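Lunum Stock Book - Set-up Guide
Part 2: Preparing the bench and the bins
Revised 15/07/2022

Part 1 covered installing the stock book and making your first user. This part covers the bench itself, the bins, and the first count. You can do it in any order up to step 7, but the first count has to come last.

You will need:
A flat bench top you can leave set up
Low-tack masking or painter's tape
Open-topped parts bins, all the same type if possible
Thin white foam or paper for bin liners
A pencil, a steel rule and a damp cloth
The printed location sheet from the back of Part 1

Note: If you are moving over from the old card system, keep the cards until you have finished Part 4. The import screen asks for the last card number.

Marking out

1. Clear the loose stock from the bench and wipe it down. Let it dry fully before putting down any tape.

2. Cover the top with brown paper if you want a surface you can change later. Fix it along the edges only. A few creases do no harm, but flatten any ridge that a bin would rock on.

3. Decide on the size of your squares. They should be a little larger than the base of your biggest bin. Measure the base, not the rim, as most picking bins are wider at the top.

4. Lay the lines running away from you first, then the lines running across. Press each one down from the middle outwards and cut the ends clean with a blade. The squares do not have to be perfect. The stock book only cares which square a bin is in.

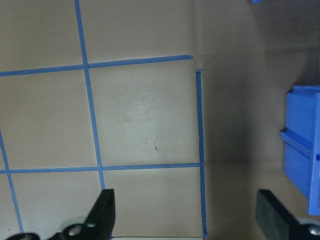 NAMING THE SQUARES

5. Stand where you will normally work. Letter the columns from left to right and number the rows from front to back, so the nearest square on the left is A1. Write the names on the tape in pencil until you are happy with them.

6. In the stock book, open Locations and choose New Bench. Type a short name for the bench and enter the number of columns and rows. The program fills in the square names for you.

Caution: Do not rename a bench once it has stock in it. The old name stays on every past entry and the history report will show two benches. If you must change it, move the stock to a new bench first (see Part 5, Moving stock).

Choosing and lining the bins

Bins with a low front are easier to pick from, and you can see the level without lifting them down. Deep boxes are better for things that roll. Small parts with wire legs, such as capacitors, are best kept in a shallow layer on a pale liner. Dark parts on a dark floor get missed at counting time.
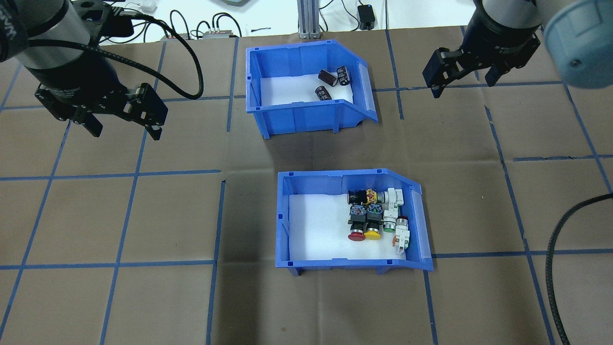
Blue picking bins set out on a taped bench. The rear bin holds black capacitors on a white liner.

Cut the liner slightly smaller than the floor of the bin. If it is too tight it will bow up in the middle and parts will slide under the edge. Ordinary packing foam is fine for most stock.

Caution: Ordinary white foam can hold a static charge. Use proper anti-static foam or bags for chips, memory and anything the maker supplies in a silver or pink bag. Large capacitors taken out of old equipment must be safely discharged before they go anywhere near a bin. If you do not know how to do this, ask someone who does.

Labels go on the front or in the holder, if the bin has one. The Lunum label template is set up for labels 58 mm wide. Other widths will print, but the bar code may lose its last stripe, so try one on plain paper first.
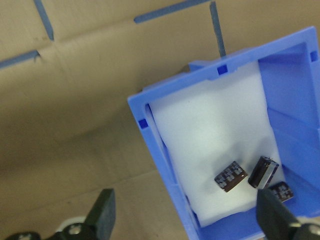 7. Put each bin in its square and print its label from the Locations screen. Check that the square name on the label matches the square on the bench before you stick it down.

8. Choose a unit for each part. For most parts this is Each. Wire and sleeving are better in metres, and washers can be done by weight if you have a scale that reads to a tenth of a gram.

9. Do the first count. Pick one square, count what is in the bin, type the figure and press Save. Then move to the next. Do not take stock out for a job while the count is open.

Note: The free version stops at 400 part lines. It will not warn you until you reach the limit. Bins without a part line do not count towards it.

10. When every square is done, choose Close Count. The program lists any square with no entry. Mark a square Empty if it is meant to be empty, otherwise it will come up again at every count.

Mixed bins

Sooner or later there will be a bin of odds and ends. The stock book allows this, but it treats a mixed bin as one line with no quantity, and it will never show up on the reorder list. Use mixed bins for parts you would not bother to buy again. If you find yourself picking the same thing out of one every week, give it a bin of its own.

You can split a mixed bin later without losing anything. Open the line, choose Split, and type the new part names one per row. The original line stays open until you set it to zero.
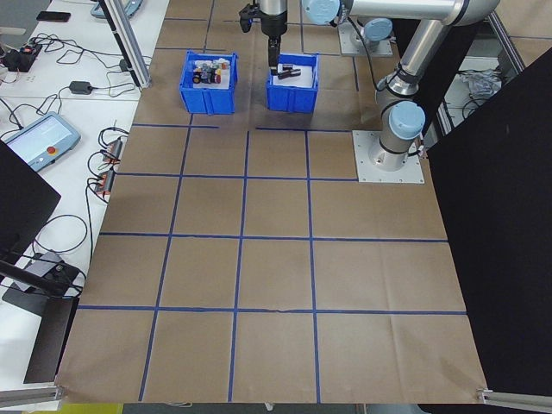 Kalliopi Vrettos: We tried keeping fuses and small capacitors as one mixed line for most of the winter and I would not do it again. Nothing got reordered and we kept running out of the common values. Splitting them took an afternoon in February. One thing missing from the guide is that Split does not print the new labels. You have to go back to Locations and do them from there.

Reply from Lunum support: This is correct. After a split, go to Locations, tick the squares you have changed and choose Print Selected. We will add it to the next revision.

If something goes wrong

The square name is greyed out.
The bench has an open count. Close it or cancel it.

Two bins show in the same square.
This is allowed. The second gets a small letter after the square name, for example B3b. Write the letter on the label by hand if you have already printed it.

The tape lifts at the ends.
Wipe the surface again and use a fresh piece. Tape over tape does not hold well on paper.

Go on to Part 3, Booking stock in and out.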